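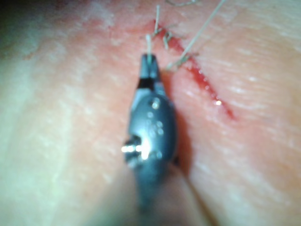
One reader wrote in to say the ghost race in Prukodico can't be won on a controller, and that the ghost always pulls away after the bridge. It can be won on a controller. You need the right settings first, and then a cleaner line through the town.

## Before you start

1. Open Options, then Display, and change the frame rate cap from 30 to 60. The game ships with the lower number on every new profile.
2. Turn off camera sway. It's in the Comfort menu, on page 2.
3. Set the stick dead zone as low as it will go without your kart drifting on its own.
4. Go to the Flalley garage and swap to the Skimov tires. Any engine will do, but the heavy one makes the bridge harder.
5. Save, quit to the title screen and load back in. The dead zone setting doesn't stick until you do.

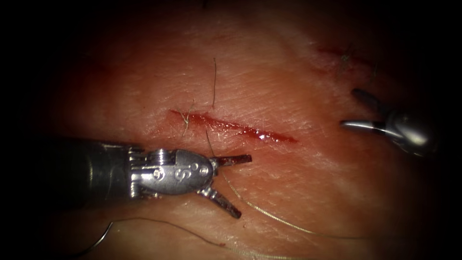
## Running the Halás course

1. Hold the gas when the second light comes on. Earlier than that and you spin.
2. Stay left past the market. The right side looks shorter, but there's a bump that kills your boost.
3. Drift into the bridge and let go before the planks start. If you're still drifting on the planks, you'll hit the rail.
4. Save one boost for the hill. The ghost slows down there on every run, so it's the best place to pass.
5. Brake once for the church corner - a short tap, no drift.

If you fall behind before the bridge, restart. The menu restart is faster than driving back to the gate.

## Entering the ghost code

To race the same ghost I used, choose Load Ghost at the gate and type 3526. Codes from before the February patch no longer load and give you a blank track. If you get one, back out and enter the code again with the online option turned on.

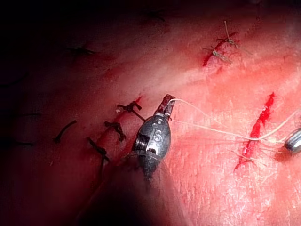
*Instrument tip marked "IS," holding white suture thread.*

Winning opens the reverse course. The same settings work there, but the bridge comes first, so keep your opening boost until you're across.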